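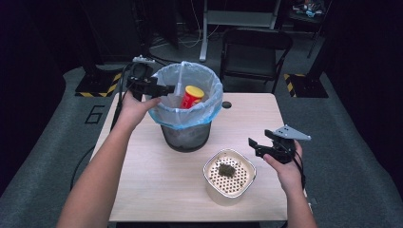 Bravo pair on table 6, bin and tea tray out, both grippers in hand.

August 14, 2025

Hand-held gripper pair "Bravo", maintenance and cable check before the next block of tea-clearing runs.

Left unit. Encoder dropouts on the finger position channel, 33 in the last session log, all with the arm well forward over the bin. Swapped the data cable for a Skastent one, same length. Wiggled it at the connector for a full minute with logging on, no dropouts. Old cable cut and binned so it does not go back in the drawer. Cable to run down the left side of the table and not across the front.

Right unit. Fingers were slow to open fully. Took the finger block off, cleaned the slide with a dry brush, found tea dust packed behind the return spring. Reassembled, two screws replaced. Bracket on top checked for play, none. Finger travel recalibrated, open reading now 573 (was drifting between sessions). Close reading unchanged.

Tea dust will keep getting in. Olga Frade suggests brushing the slides every 8 sessions. I would do it at the end of each day while we are on this task. Trying hers first, will note the open reading each time.

Bin liner: fold the top well down over the rim. The fingers catch on a loose edge and the force trace is useless after that.

Still open:
Spare return springs, on order from Pistham. Sandrine Delorme has the part number.
Left unit firmware is one version behind the right. Leave alone until Jundidport confirm the log format is the same.
Both units due a full strip at 700 hours, December at the present rate.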